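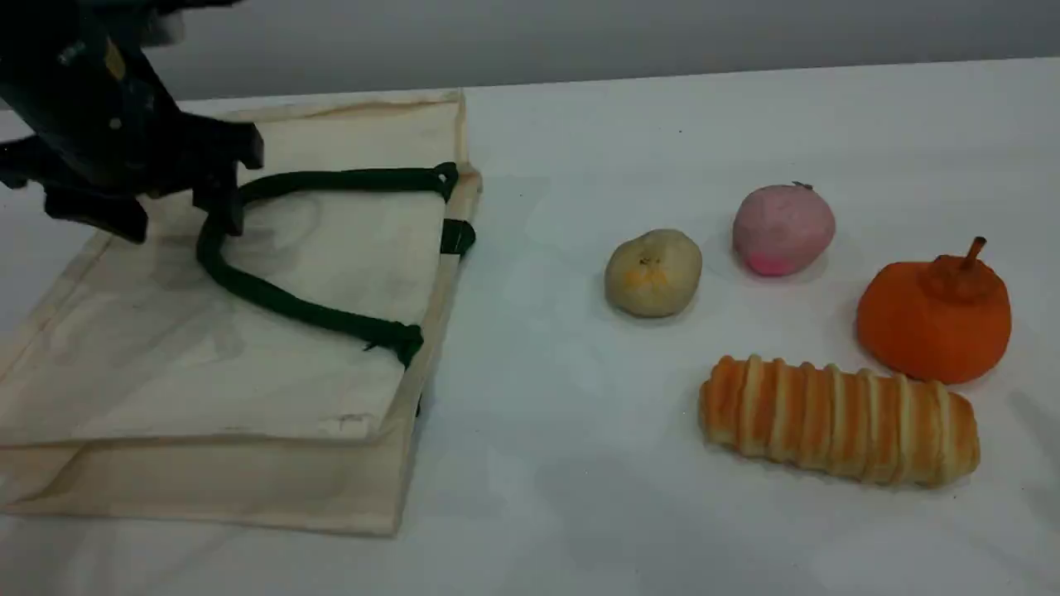 Right. Quick one, train in a bit, writing this on my knees with a flat flask of tea. Haven't posted in ages because of the rewrite and the rewrite is now mostly done, so.

Short version: I threw out the grasp scorer's idea of "up", moved the whole pick pipeline off one big blocking loop, and the bag task stopped being a coin flip. Long version follows, skip to the bit about timestamps if you're only here for that. It was timestamps. It's always bloody timestamps.

Background for anyone new. The task is packing. Tote bag lying on the table, few bits of food next to it, get the food into the bag. Get hold of the rim or the handle, open it up, put things in, not drop the fruit. The fruit is the easy part. Rigid-ish, round, sits still, any planner from the last ten years can do it. The bag is a bag. It has creases and the creases look like edges and the rope handle is a thick curvy thing that the depth camera sees about half of on a good day.

So for months the stack was: segment everything, fit a shape to each blob, score grasps on the shape, plan, go. Fine for a bread roll. For the bag the fitted shape was basically a slab, and the scorer loved the middle of the slab. Why wouldn't it. Big flat area, low curvature, lots of support. Fingers come down in the middle of the canvas, close, pinch up a little fold of nothing, lift, the lot drags sideways and takes whatever is next to it along for the ride.

First fix was stupid and I left it in far too long. I hand-wrote a penalty for anything further than a certain distance from the rim. Worked while the opening faced right. Turn the bag round and it was hopeless, becuase I'd written "rim" as "the side with larger x". Wenche spotted that one in review, left a one word comment ("rim??") and that was that.

Second fix, proper one. We now have a seperate head on the segmentation net that labels cloth parts: rim, body, folded bottom, handle. Not objects, parts. Trained on 2,230 labelled crops, most of them done by Anas and Kwan-ho over two very long weeks, for which I owe them a dinner each. The handle class was the fiddly one. Thick twisted cord, the twist gives you stripes, and the net's first instinct was to call every other stripe background. Dotted line of handle. We dilate the mask, skeletonise, then join up the ends if the tangents agree. Crude. Does the job. Where the cord goes through the loop at the rim it still sometimes decides there are two handles, and I've got a merge rule for that which I'm not proud of.

Once you've got a skeleton for the rope you can score grasps along it as a curve, and the whole thing gets nicer. One number for where along the curve, one for the angle of the fingers across it, done. Searching two numbers instead of six. Planner time dropped so much I thought it was returning early with an error, spent a morning looking for the error, there wasn't one.

Now the loop.

Old control code was one thread. Get image, run perception, plan, execute, repeat. Easy to debug and I'd defend it for a first version. But execute blocked, so from the moment the arm set off until it was over the target it was running on a picture from before it set off. On a rigid thing, who cares. On cloth, you brush a bit of it on the way in and the handle isn't where you think it is.

New layout:

Perception runs by itself, as fast as it can, and writes to a small shared world state. No queue. I tried a queue. If perception falls behind with a queue you get older and older pictures delivered in perfect order, very tidy, useless.

Planner reads the world state, makes a plan, stamps it with the age of what it read.

Controller follows the plan but is allowed to nudge the last part of the descent. Down to hover is fixed, hover to contact is servoed on the part mask. If the thing it's aiming at has moved more than a threshold it goes back up to hover and asks for a new plan. That's the bit that made the difference by far. Hover and look again. Cheap, and I should have done it in the summer.

Threshold is 12 mm. Don't ask for a derivation, I tried a few and that one annoyed me least.

And so, timestamps. With all this in place the servoing still had a little wobble in it. Fingers would come down, drift left, correct, drift, correct, like someone threading a needle on a bus. I blamed the gains. Fulgencio blamed the gains. We turned the gains down until it was slow AND wobbly. Then Samer, who hadn't been near any of it and had a fresh head, plotted image stamp against joint state stamp from one log and there it was, a fixed gap with a sawtooth on top. Camera driver was stamping images on arrival at the host. Joint states were stamped at the source. And the host clock was being pulled about by the time sync every so often, hence the sawtooth.

So every correction was right, for where the hand had been a moment ago.

Fix was to switch the driver to hardware stamps, map them to the controller's clock with a running offset, and interpolate joint states to the image time when projecting the mask. Maybe forty lines. The wobble went. I put the gains back up to where they'd been at the start, which means there's a good month in the git log of us turning numbers down and then one commit putting them all back.

If you take one thing from this: log both stamps. Arrival and source. Storage is cheap and you'll want it.

Other bits, in no order.

Logging. Moved everything to Jaber, our little replay tool (named after the cat, long story). It used to replay messages, now it replays decisions too, so you can load a failed pick, swap the scorer and see what would've been chosen. Can't tell you if the pick would have worked, obviously, the world doesn't replay. But nine times out of ten you can see that the new choice is daft without running it. Currently sitting on 231 tagged failures in there and I run the lot before merging anything that touches scoring. Takes a coffee.

Shadows. On a bright white table the shadow of the gripper itself falls right across the canvas as it comes down and the parts net did not like it one bit. A soft grey band on pale cloth looks a lot like a fold. We augment with fake shadows now, blurry blobs multiplied over the crop, silly looking, fine. I'd assumed we'd need to render the gripper properly and work out the lights. No.

Small round things. Anything pale and beige on a white top gets a poor mask. The orange ones come out perfect every time and the pale ones have bites taken out of them. Grasp still works because the centre is about right, but the height estimate is low and the fingers go further down than I'd like. On the list.

The bread. Ridged, glossy, and the gloss puts little holes in the depth. I fill them from the median of the neighbours and stop thinking about it.

Config. We had 13 yaml files that included each other. We have one now. I will not be taking questions. There's a script that prints the final merged values at startup with where each came from, wrote it in a temper one evening and it's probably the most used thing in the repo.

Order of picks. Planner used to go nearest first. Nearest to the bag meant it went in close to the cloth straight away, nudged the rim, and everything after was working from a changed bag. Now it plans the bag first, then re-looks, then orders the food by how much clear space is round each one. Not clever. A proper task planner would do it with costs and so on, and Kwan-ho has a branch, called Zaletti for reasons I've never got out of him, where he's doing precisely that. When it's quicker than my sort() I'll merge it. He knows this. It's a sore point.

What's still bad:

– handle folded back on itself, skeleton crosses over, my curve joining picks the wrong branch at the crossing
– rim lying dead flat, both layers touching. Fingers get both or neither. Need some idea of layers and vision alone isn't giving me one. Motor current maybe, Wenche thinks it's too noisy, I want to try it anyway
– recovery. It'll go back to hover for ever if the target keeps moving. Needs a give-up count. Five minute job which I've been not doing for three weeks
– the docs. Ha

Somebody asked under the last post whether the parts model could be released. Want to, need to clean up the labels first, there's a batch where "body" and "folded bottom" got swapped and I only half fixed it. Aiming for June. Code for the stamp mapping I can put up sooner, it's small and has nothing private in it, just need to rip out the bits that assume our message types.

Also asked: why not learn the whole thing end to end. Might do! Not against it. But when this one goes wrong I can open the log and point at the box that went wrong, and with a team our size that's worth a lot to me at the moment. Ask me again when the docs are done, so, never.

Next up is the layers thing, then the give-up count (before the layers thing, Anas, I know, I know). They've just announced my platform so I'm stopping there. Comments are open, I'll get to them at the weekend.

Contact: use the form | © Kastbridge Notes | Back to top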